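Home Projects Notes Archive About Search

Two grippers, one wrist camera, glassware
24 August 2024
6 min read

I have been running the Estia and the Estix on the same arm since March, and I finally have enough cycles on both to write something down. The arm is the small Warrier six-axis I covered in earlier posts. The controller is the Zindham box, firmware unchanged through the whole comparison. I froze it after the first week, when an update moved the tool offset table and cost me two evenings.

Both grippers are two-finger parallel types with the same bolt pattern. The Estia is the older one. It has a lead screw, is slow to close, and holds position with the power off. The Estix is belt driven, closes fast, and drops to zero force if the supply browns out. On plastic parts that is a nuisance. On glass it decides where you can park the arm.

Test setup

Each gripper did repeated pick and place on an empty flask, neck grasp, vertical approach, back to the same ring. I set the force limit at 50 percent on both and left it there. Total cycles came to 1,415 on the Estia. The plan was 2,000, but the finger pads started to glaze and I did not want to mix pad wear into the numbers. The Estix did the full 2,000 with one pad change halfway.

Results in short form:

Estia: slow, repeatable, no drops. Pads glazed. Finger backlash grew enough to notice when I jogged by hand, though it never caused a missed grasp.

Estix: fast, slightly noisier on position readback. Three drops, all in the first 100 cycles, all traced to the grasp width being set too wide. None after I fixed that.

The readback noise matters if you use finger position to decide whether you are holding something. With the Estia I can set a tight window. With the Estix I had to widen it and add a short wait before the check. The Zindham controller lets you put the wait in the tool macro, so it only has to be done once.

Camera placement

The wrist camera took more time than either gripper. I tried the mount in two positions. The forward one shows the fingertips and very little else at close range. The offset one gives a wider view, and the price is that a tall object leaves the top of the picture before the arm gets to it. For a flask on a ring, the offset mount loses the upper end of the glass first, and the upper end is where I want to grasp.

Clear glass is hard for the detector in any case. It finds highlights and edges and misses the body. I stopped asking it to find the flask and had it find the cork ring, which is opaque, thick and has a color that separates well from a black surface. The neck position is then a fixed offset from the ring center plus a correction for tilt. The tilt correction is the weak part, as the neck leans a different way each time the flask is reseated.

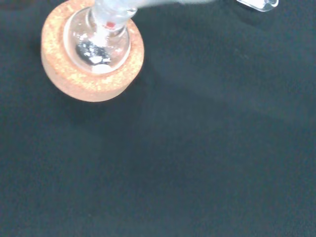 Offset mount, flask on cork ring. The neck leans right and runs out of view at the top.

I now use the ring for the coarse position and the red mark near the base of the neck for the fine one. The mark is small but it is the only saturated red in view, so a plain color threshold picks it up with no training at all. The white highlights on the bulb used to pull the edge fit to the right. With the threshold they no longer matter. Anything solid inside the flask also gets ignored, and that was a problem for the edge fit too, because dark material in the bulb makes a stronger edge than the glass does.

What is still open: the pale out-of-focus glass at the top of the view sometimes gets merged with the neck in the segmentation. I mask the top strip for now. A second camera on the base would be the proper fix, and the controller has a free port for it.

For the next round the Estix stays on the arm, with the width preset locked and the arm never parked over glass. The Estia goes back on for anything that has to be held overnight. I have ordered softer pads for both and will rerun the Estia from zero when they are fitted.

Contact | Copyright 2024 | Back to top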